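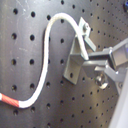 White cable in front of the pegboard, bracket to the right.

To: Istenano workshop list
Date: 5/19/21
Subject: Re: Pegboard over the bench

On the Cledow board, a member wrote:

> Has anyone found a tidy way to keep cables off the bench at Tuhiwai?
> I hung mine over a plain hook and it slid off as soon as I moved the
> drawer under it. I have 2 more to put up and don't want to drill
> the wall again. Also, is the grey board any good or does it mark?

I went with the dark grey perforated board and metal angle brackets. It does mark. Mine has whitish scuffs near the top left, and I haven't found anything that shifts them. You don't notice them much from the other side of the room.

For the cable, leave it more slack than you think you need. Mine comes in low from the left, runs up the board in a long bend and arches over before it comes down to the bracket. I had it tighter before and didn't like how sharply it turned at the top. The part with the reddish stripes is handy for telling it from the other white ones.

Fix the board with a gap behind it or the hooks won't go in. I used Ekico spacers and 54 mm screws. A packet of spacers did the whole board with 3 left over, and you're welcome to those if they're any use for your job. Check the colour before you order, as the lighter grey is a different thickness.

I still have to sort out the lower row and will probably leave that until August.

Cheers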